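Lesdale open day, written up on the train
July, by the one with the wet shoes

Went to the Cesby paper mill open day at Lesdale. Gates at ten, we got there at half past and the queue was already back to the bus shelter. Free entry, two quid for the car park, cash only, no change given. Bring coins.

Hard hats first, then a short film in the canteen. Film is mostly the river. The mill has 17 buildings and you see 7 of them on the long tour, fewer on the short one. Take the long one. It's an hour and a half and there's nowhere to sit until the end, so think about that if your knees are bad.

Started in the pulp house. Smell is boiled cabbage and wet dog, you stop noticing after ten minutes. Rag and old card go into the vats, water goes in, the whole lot gets churned to porridge. Our guide let us put a hand in a bucket of it. Warm! Did not expect warm. My coat sleeve has dried stiff as a board.

Then the machine hall, which is what everyone comes for. Ear plugs on. The old Gastberg machine is still running, painted dark green, longer than our street, and the noise comes up through the floor. You walk down one side and back up the other. At the wet end it's grey soup on a moving mesh, by the far end it's paper and being wound up on a roll. They run the heavy sugar paper on it, the sort schools use. Changing over from one colour to the next takes most of a shift, so they do all the blues, then all the greens, and so on. Somebody asked what happens to the in between colours and the answer is they get sold off cheap in the shop. I bought a ream. It's a sort of pond.

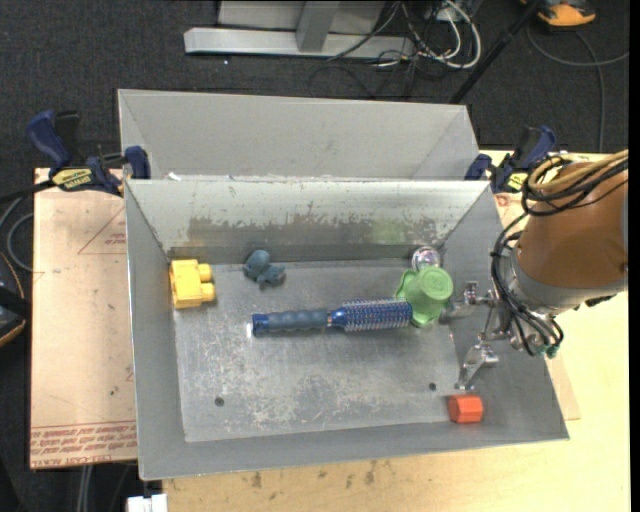 After that the finishing room, much quieter. Sheets get cut, squared up and wrapped. There is still a bit of checking by hand, a long bench under the north windows, and the speed of it is unreal, flick flick flick, with the bad ones out before I'd seen anything wrong with them. We had a go. I passed a sheet with a hole in it.

Missed the Tambunan room, annoyingly. It's the sample archive, 1,000 drawers of old papers, and they only take small groups in. You have to put your name down at the gate when you arrive and we didnt know. Put your name down at the gate.

Lunch was a cheese roll and tea from the canteen hatch, good roll, tea stewed. Ate it on the wall by the weir, which is how the shoes happened. Shop shuts at three sharp, they were pulling the blind down while people were still paying. Last bus back to the station is twenty past and it dosen't wait either.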